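Table apple

A table apple is an apple left out on a table, with or without any plan to eat it. The custom is recorded in Drernstead as early as 1670, when a household inventory lists one apple, "on the board," valued at nothing.

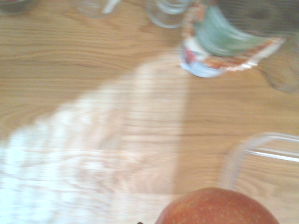

By the Flarkeo Household Desk | Last edited 3/1/25

Red varieties are preferred, as they show up well against pale wood. The speckles on the skin are lenticels, pores through which the fruit breathes, and are often mistaken for dirt by guests. Direct sun is discouraged by every household manual and ignored by most households.

Companions

The apple seldom has the table to itself. A cup is the usual neighbor, followed by a clear plastic container whose lid has gone elsewhere.
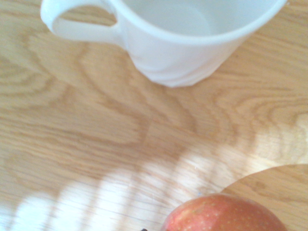

Cups are supposed to go back to the kitchen after use, and the Drernstead manual allows them 45 minutes. Compliance is thought to be poor, particularly in February.

See also: Fruit bowl; Coaster; Windowsill tomato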